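Notes on the Household Supplies, October

The annual review of household supplies has been carried out at this address in October for a number of years, and readers of this journal will be familiar with its purpose. It establishes what is on hand, what ought to be replaced and what may be passed along before winter. The present entry concerns white textiles and packaged goods, which share the hall cupboard and had become thoroughly mixed.

It is the practice here to bring everything to one table before any decision is made.

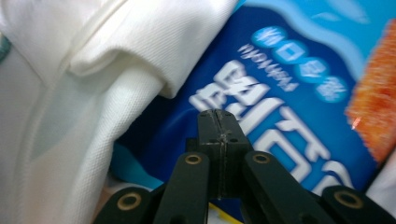
Textiles

White pieces are to be folded in thirds and stored with the fold facing outward. The Rollum shelving installed last spring has a depth of 40 centimetres, and a piece folded in half will not sit on it properly. Raphaël Carré, who kindly read last year's entry, wrote to recommend rolling. His method was given a fair trial over the summer – the rolls came undone within days and the practice has been discontinued.

Items with worn seams are set aside for the rag drawer, up to a limit of 3 pieces. Anything beyond that number

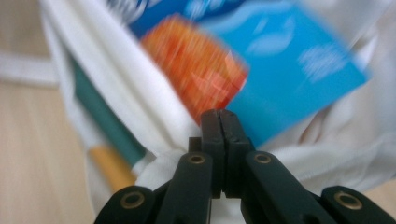 goes to the textile depot on Nollent Street, which accepts clean cloth in any condition on weekday mornings.

Packaged Goods

Packages were formerly kept beneath the linens, where they were forgotten and purchased again. They will now stand upright on the lower shelf, with the printed face toward the door.
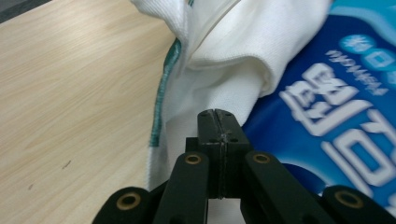 Colour has proved to be the most dependable means of organizing a cupboard used by several people. Labels were attempted two years ago and fell off in the humidity. A white cloth with a narrow green border is easily told from its plain neighbours, and a royal blue package with large white lettering can be found by anyone in the household, whether or not they read the language. The bordered pieces will accordingly be kept together on the left.

The budget for replacements remains at $180, of which about half is reserved for towels from Wong.

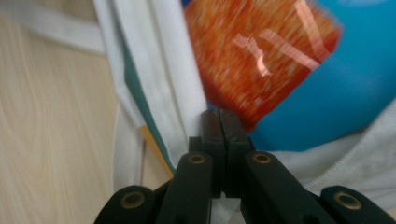
Trernbridge, October

The cupboard shelves have been wiped down and fresh liner has been cut for the lower two. Kitchen linens will be addressed in the next entry, together with the matter of the tablecloths.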